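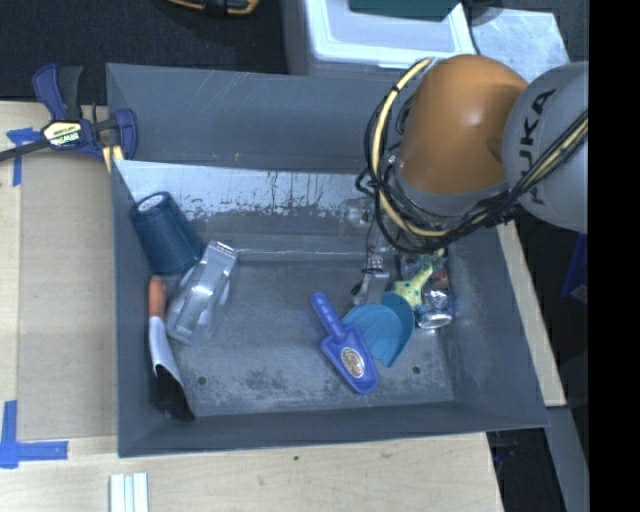
Savetti steam station, after seven months of shirts

I iron a lot. My husband wears a shirt to work every day, I have two children in a school with uniforms, and on top of it I take in ironing from four neighbors. So when my old Costik iron started to leave brown drops on white collars, I decided to buy a steam station, the type with a separate water tank and a hose. I paid 297 dollars for the Savetti in August. For me it is a lot of money for an iron, and I read reviews for two weeks before I ordered it. Most of them were written after one afternoon of use, so I promised myself to wait with mine.

First the size, which surprised me. The base is as large as a small suitcase and it does not fit on the end of my ironing board. In the shop photographs it stands on the board very elegantly, but that board must be a wide one. Mine is a normal Mussa board, bought when we got married, and the base hangs over the side. I put it on a kitchen stool next to me. The hose is long enough for this, but if you are tall and your board is set high, please measure first.

Heating up takes a little over two minutes. The manual says "ready in moments", and I suppose two minutes are moments. There is a green light which blinks and then stays on. If you press the steam button while it still blinks, you get warm water on your clothes. I did this three times in the first week. Now I switch it on, sort the pile, and begin with the things that need low heat.

The steam itself is very good. A cotton shirt that took me nine minutes with the old iron now takes five, and the back of the shirt I do in one pass. Linen is where I noticed the biggest difference. I have a tablecloth from my mother, heavy linen, and before I had to spray it, roll it in a towel and leave it for an hour. With the Savetti I iron it dry from the cupboard and it becomes flat. The folds from storage disappear too, except the middle one, which has been there for so many years that I think it belongs to the cloth.

The iron part is light. My wrist hurts less in the evening. The button for the steam is under the handle, where your first finger is, and there is a way to lock it so the steam comes all the time. I don't use the lock much, it empties the tank quickly and the board gets very damp. With small hands, the button is a little far. Gintarė Jaunzems, who has the same model and wrote to me after my earlier post about boards, says she presses it with her middle finger. I tried this and it is better.

Now the things I don't like.

The tank comes out from the front, and you must pull it with some force. When it is full it is heavy and slippery, and there is no real handle, only a hollow place for the fingers. I fill it with a jug instead and leave it in the base. There is a small lid for this, but the opening is narrow, so pour slowly.

The noise is more than I expected. The pump makes a rattling sound when it takes water, every few seconds, like a phone on a wooden shelf. I used to iron at 9 p.m. in the room next to the children. Now I do it in the kitchen with the door closed.

The cord has no place to go. The hose has a channel and a clip, very nicely made, but the electric cord you must wind by hand and tuck under. Mine always falls out when I carry the base. A piece of Velcro solved it – for this price I think it should be in the box.

Cleaning the limescale is the part where I want to be careful, because I did it wrong. Our water is hard. The light for cleaning came on after six weeks and I ignored it for ten days, as I had many orders. Then white flakes came out on a navy skirt which was not mine. They brushed off, but I was frightened. The cleaning is simple: the iron must be cold, you unscrew a plug on the bottom of the base, and you turn it over the sink. What came out looked like wet sand. I rinsed it twice and put the plug back. Since then I do it every month, and I mix half tap water and half distilled. The manual allows this mixture, on a page near the end. It does not allow perfumed water or vinegar.

I also wrote to the customer service about the plug, which has a thin rubber ring that already looks tired. A man named Faraji Okoth answered me the next morning and explained which ring to order. It cost less than the postage. I was pleased to get an answer from a person who had read my question.

Before buying I compared it with the Zona, which is 200 dollars and smaller. My sister-in-law has the Zona and I ironed with it for one weekend at her house. It fits on the board, it is quieter, and for a family which irons ten pieces a week I would choose it. But the steam is weaker through thick fabric, and with jeans and linen I had to go back over the same place. Its sole plate also did not slide so well on the school trousers, which are mostly polyester.

Would I buy the Savetti again? Yes, but I would wait for a sale. It saves me more than an hour on a full basket, and the neighbors have noticed the collars. If you do not have space to leave it standing out, think about it well. Mine lives on its stool in the corner of the kitchen, and we are now one stool short when guests come.

Four stars. I took one away for the cord and for the tank without a handle.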